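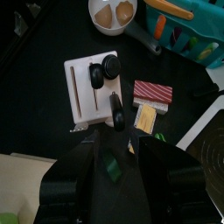

The toy kitchen table at Dundside: toaster, sandwich, saucepan and eggshells.

Equipment Planner, Robot Manipulation Group (part-time, fixed term)

Dundside is looking for a patient, organized person to help us plan and pay for the next round of equipment in our manipulation lab. We are a small group and a friendly one, and for years the buying has been done by whoever happened to have a free afternoon. We have grown past that now, and we would dearly love to have somebody who likes a tidy spreadsheet and doesn't mind calling a supplier twice in the same day.

Our arms do tabletop work, mostly with children's toys: play food, wooden pegs, blocks, a shape sorter. The toys are cheap, and the things that hold them are anything but. Fingertip pads, wrist cameras, cables and spare grippers eat up most of what we have, and last March we ran out of pads with two weeks of sessions still on the calendar. Povilas Liepiņa, who runs the floor, would like that never to happen again, and so would the rest of us.

What you would be doing

You would start with an inventory. There is an old one, and Aušra Lill will walk you through it, but please expect surprises in the cupboards. After that you would draw up a replacement schedule for the parts that wear, and gather quotes for a second two-arm station to go in the Trarnirau room. Any single purchase over $500 goes to Margus Uibo for a signature, and anything over $1200 needs competing quotes, so a fair bit of the job is simply starting early enough. Toys have their own small line of $100 a month — you may find you enjoy spending that one the most.

We would also ask you to sit in on sessions now and then. It is hard to budget for a gripper you have never watched at close range, and the operators are good company and glad to talk about what they wish they had.

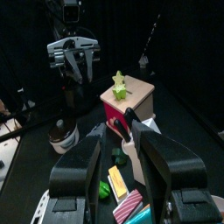

Who we'd like to hear from

You may have bought equipment for a school, a workshop, a clinic or a theater. Robotics experience is welcome, but we can teach you the names of things. We do need someone comfortable with budgets, clear in writing, and willing to say no to us kindly when the money isn't there. We keep our orders in Asolix, and a day of training is included if you haven't used it.

Terms

The post runs for 6 months, three days a week, with a good chance of being extended once the second station is approved. Hours are flexible, though one of the days should be a Tuesday, when we hold our planning meeting.

How to apply

Send a résumé and a short letter to Qistina Pelupessy at the Dundside front office by Apr 11, 2018. In the letter, please tell us about something you once had to buy on a tight budget and how you went about it. If you'd like to visit the lab before applying, just mention it to Qistina and she will find you a time.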